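September, Friday – bench notes, gripper rules

I write this before I go home, because on Monday I will not remember the half of it. We spent the morning with the draft checklist for the hand-held grippers, the one which came back from De Smet with many comments. Most of the comments are fair. Some of them I would like to discuss again.

First point, the start of a session. The Bustdale sheet says "inspect the tool". This is too general. Two people inspected the same tool last week and wrote two different things. I changed the line to: look at both fingers from above and from the inner side, pass a dry cloth along each inner edge, and write down where the cloth catches. If it catches, the pair goes in the tray with the red label. We do not file the edge by hand and continue, also not when the queue is long.

Second point, pairs. A finger is never replaced alone. We had this discussion already in the Floridov work and I do not want to have it again. New finger on one side and old finger on the other side gives a grip that pulls to one side, and then somebody loses an afternoon with the calibration.

Third, the interval. De Smet proposes 300 cycles between full checks, and our old sheet says 160. I keep 160 for the printed fingers until we have better records. The log for set 17 has gaps, so I cannot use it to argue for more.

Fourth, the table. Clear the area between the fingers before the zero pose is recorded, and keep cables out of the working area. A cable at the far side of the table is allowed if it stays there for the whole session. I wrote "allowed" and not "accepted", a colleague asked me for the difference and I have no good answer – we can take one word and use it everywhere.

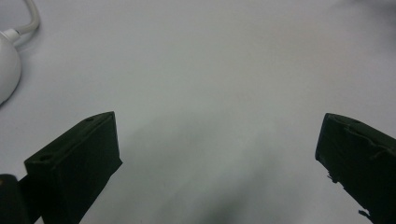
Still open is the question of the light. The Skelen guide asks for even light on the whole surface, but it gives no method to check this, so every bench does it in its own way. I would propose a blank recording at the start, fingers open, nothing between them, stored in the same folder as the session. It costs one minute.

To do: renumber the sheet (rule 4 is there two times), print it larger, ask if the red labels can be ordered again. Version for comments goes to the shared folder on Monday morning.

Filed under: Bench notes, Safe practice, End effectors

Contact the workshop | © Workshop notebook, all entries | Back to top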